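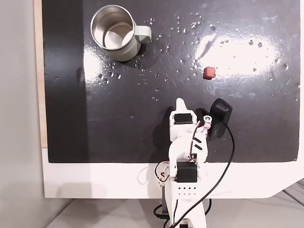
Edelstahlbecher auf schwarzer Platte, mit Wassertropfen

Betreff: Re: [Flugpraxis] Tablet im Cockpit, Halterung und Hitze
Datum: 2. Oktober 2018

Hallo Liste,

der Kollege aus dem Norden schrieb:

> Ich fliege seit dem Frühjahr mit dem Tablet statt mit der
> Papierkarte und bin im Grunde zufrieden. Zweimal hat sich das
> Ding allerdings im Sinkflug verabschiedet, beide Male mit der
> Meldung, es müsse sich jetzt abkühlen. Schön für das Tablet, ich
> hätte mich auch gern abgekühlt. Es hängt am Saugnapf an der
> Seitenscheibe, volle Helligkeit, Ladekabel dran.
>
> Frage 1: Hat jemand die Kniehalterung von Greller im Einsatz?
> Frage 2: Lohnt sich das Visura-Abo mit den Anflugkarten, oder
> reicht die freie Version?
> Frage 3: Nehmt ihr noch Papier mit? Mein Fluglehrer schaut mich
> immer so an.

Zu 3 zuerst, weil es schnell geht: Dein Fluglehrer hat recht. Er wird es nicht verdient haben, sie haben es nie verdient, aber er hat recht. Ich habe eine ICAO-Karte in der Seitentasche, aktuelle Ausgabe, und auf dem Kniebrett einen Flugdurchführungsplan mit Kursen und Zeiten. Letzterer kostet mich eine Viertelstunde am Küchentisch. Im Mai hat sich mein Tablet zwischen zwei Pflichtmeldepunkten entschieden, ein Betriebssystem zu aktualisieren. Das Kniebrett hat in vierzehn Jahren noch nie ein Update verlangt.

Zu 1: Ja, ich hatte die Greller. Ich sage "hatte", sie liegt jetzt in der Kiste mit den anderen Halterungen, die mein Leben verändern sollten. Mechanisch ist daran nichts auszusetzen, das Gelenk hält, der Klettgurt auch. Letzterer hält so gut, dass man nach der Landung mit dem Tablet am Bein zum C-Büro läuft und sich über die Blicke wundert. Mein Problem war der Knüppel. In der Katana kommt man bei vollem Querruder nach links an die Gehäusekante, und das merkt man naturgemäß erst, wenn man volles Querruder nach links möchte. In einem Flieger mit Steuerhorn sieht das anders aus, da stört dann eher das Horn die Sicht aufs Display. Bitte unbedingt am Boden ausprobieren, Sitz in Flugposition, alle Ruder bis zum Anschlag, auch gezogen. Du hast nicht geschrieben, was du fliegst. Das wäre hilfreich.

Zur Hitze: Die Seitenscheibe ist der schlechteste Platz, den du finden konntest. Plexiglas, Sonne von hinten, kein Luftzug, dazu Laden und volle Helligkeit. Mehr kann man für einen Hitzetod nicht tun, außer das Gerät in Alufolie zu wickeln. Was bei mir geholfen hat:

- Schutzhülle runter. Die dicken Gummidinger isolieren ganz hervorragend.
- Vor dem Flug voll laden und erst unter 50 Prozent wieder ans Kabel.
- Helligkeit so weit runter, dass man noch lesen kann. Mit matter Folie geht das besser als ohne.
- Frischluftdüse aufs Tablet richten, nicht ins Gesicht. Eine Frage der Prioritäten, die auf dem rechten Sitz gelegentlich diskutiert wird.
- Am Boden nicht auf der Instrumentenabdeckung liegen lassen, während man tankt und noch schnell einen Kaffee trinkt. Frag nicht.

Es gibt auch aktiv gekühlte Halterungen mit kleinen Lüftern. Athanasiadis hat eine im Katalog, die ich mir auf der Messe habe zeigen lassen. Sie tut, was sie soll, braucht aber einen eigenen USB-Anschluss, und davon hat unser Vereinsflieger genau einen, und der hat einen Wackelkontakt, der seit drei Jahren auf der Mängelliste steht. Außerdem hört man den Lüfter im Headset nicht, was als Vorteil gedacht ist. Wenn er stehen bleibt, hört man das leider auch nicht.

Zu 2: Das kommt darauf an, was du mit den Karten machst. Für Rundflüge am Wochenende und den gelegentlichen Sprung zum Apfelkuchen reicht die freie Version von Visura völlig. Du bekommst die bewegte Karte, die Lufträume und eine brauchbare Höhenwarnung. Im Abo kommen die Sichtanflugkarten mit Georeferenz dazu, also mit dem kleinen Flugzeug, das über die Platzrunde wandert. Das ist angenehm. Es verführt aber auch dazu, das kleine Flugzeug sauber über die Platzrunde zu steuern und das große sich selbst zu überlassen. Ich habe mich dabei ertappt, wie ich im Queranflug auf das Tablet geschaut habe, ob ich im Queranflug bin. Seitdem kommt es ab Gegenanflug auf dunkel.

Wer über die Grenze fliegt, sollte das Abo nehmen, allein wegen der Frequenzen. Und vorher die Karten herunterladen! In der App steht dann brav "Download abgeschlossen", gemeint ist aber nur das Land, in dem man gerade steht. Bei den Nachbarländern muss man den Haken selbst setzen, drei Menüs tief, unter "Sonstiges". Dort hat man offenbar auch die Einstellung für die Einheiten untergebracht. Nach dem letzten Update stand bei mir die Höhe in Metern, und auf einmal war ich in 317 unterwegs, was einen kurzen, aber intensiven Moment der Selbstprüfung ausgelöst hat.

Noch etwas, wonach du nicht gefragt hast, aber dafür ist eine Liste ja da: Die GPS-Höhe in der App ist nicht die Höhe, auf der du fliegst. Ich weiß, das steht im Handbuch, ich weiß auch, wer Handbücher liest. Unter dem Deckel eines kontrollierten Luftraums gilt der Höhenmesser mit korrektem QNH. Die Dame vom Fluginformationsdienst interessiert sich nicht für die Anzeige auf dem Tablet, und der Transponder kennt sie nicht einmal.

Für die ganz Gründlichen: Sinthorpe hat ein Kursheft herausgebracht, "Elektronische Navigation nach Sichtflugregeln", leider nur auf Englisch, ich habe es hier. Die ersten Kapitel sind arg betulich, da wird auf 12 Seiten erklärt, wie man ein Tablet einschaltet. Der Teil über Ausfälle ist dagegen wirklich gut. Man bekommt dort Übungen für zwei Personen, bei denen der Nebenmann das Gerät an einer möglichst unpassenden Stelle wegnimmt und man weiterfliegen soll, als wäre nichts. Mein Nebenmann hatte daran mehr Freude, als ich angemessen fand. Wer es ausleihen möchte, schreibt mir bitte direkt und nicht über die Liste, sonst haben wir wieder so einen Faden wie beim Thema Motoröl.

Schreib doch mal, welches Muster du fliegst und wie groß das Tablet ist. Bei den kleinen Geräten würde ich die Halterung ganz weglassen und es aufs Kniebrett klemmen, mit zwei dicken Gummiringen aus dem Bürobedarf. Sieht furchtbar aus und hält bei mir seit zwei Saisons.

Grüße vom Platz mit dem Wackelkontakt

P.S.: Bitte beim Antworten den alten Text kürzen. Die letzte Mail zum Thema Headsets hatte bei mir 3.299 Zeilen, davon waren zwei neu, und eine davon war "Sehe ich auch so".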